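Ovatholm Wall Cabinet for Small Office Networks
Item no. 982
Availability: in stock

The Ovatholm is a steel cabinet for offices, shops and schools that want to keep their network equipment in one closed place. It hangs on the wall and needs no floor space. The door can be mounted to open left or right, and you can change it later with a normal screwdriver.

Inside there is room for a patch panel, a switch and one shelf for a router. We deliver the cabinet assembled — only the shelf comes separate in the box.

Weight without equipment: 18 kg
Maximum load: 100 kg
Keys included: 4
Color: light gray
Cable entry: top and bottom, with brush strip

Please check your wall before you order. The screws in the box are for brick and concrete. For plasterboard you need the Clokstead mounting rail, sold separately.

Customer comment from Iker Vidal: "Good cabinet, quiet door. I would like a deeper shelf. The lock was a little stiff in the first week."

The deeper shelf can be ordered from August. Questions about delivery are answered by Nerea Escobar in our sales office.

Patch cables are not included. We sell them by the piece or in packs, in several lengths and colors.
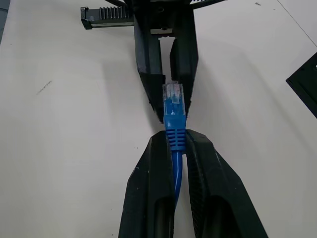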